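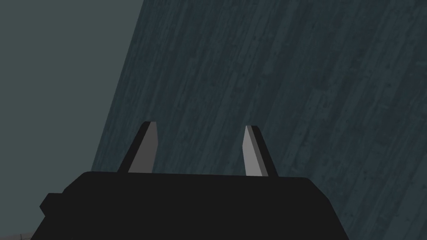

Wrist view in the sim, fingers open over the wood-grain surface.

Progress report, April. Home arm build, shared workshop bench. To Sang-wook Seok, from Ayman Tazi.

Quick one, writing this between print jobs. Short version: sim side moving, hardware side slower than I told you last time. Money fine.

Done since last report
Wrist camera view is in. Same mounting spot as on the real Niveck arm, so what we see in the render should line up with the bench once the bracket is bolted on. Gripper model is plain, flat black body and gray fingers, no screws modeled. Good enough for now. Reset script works, 80 resets in a row with no crash. Before it was falling over at 14.
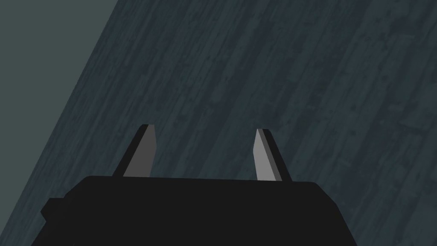 Fingers spread in a V, nothing between them.

Finger angle still bugs me. Want a fixed open pose before we log anything serious. Abdelaziz is lending us the calipers so I can measure the real fingers and fix the joint limits to match. Should be one evening.

Handles
Started on the furniture scenes. Getting in under a low edge is the hard part, the camera ends up real close to the wood and you loose most of the room.
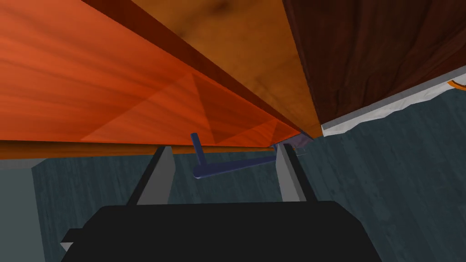
Dark blue L-shaped handle between the fingers, furniture underside overhead.

Plan is 3 handle shapes, this one first. No success rate to report yet, scoring isn't written. I'd rather send you a number next month that I trust.

Hardware
Zorano servos came, one had a stripped horn, replacement is on the way. Power supply mounted. Filtitz cable chain is too stiff for the elbow, going to try the smaller size.

Spend
900 so far incl. the servos. Reciepts are in the shared folder. Not asking for more this round.

Other rooms
Also been trying the gripper out away from the bench surface, textured walls, plants, that kind of thing.
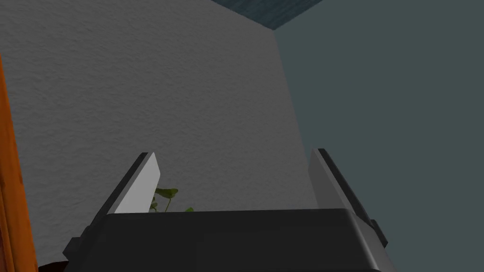
Want a few more rooms before I freeze the set. Lighting is the next thing to vary, everything is too even right now. After that the scoring script, then the first run on the real arm if the servo shows up.

Need from you: ok on the smaller cable chain, and a yes or no on keeping the bench through May.

Ayman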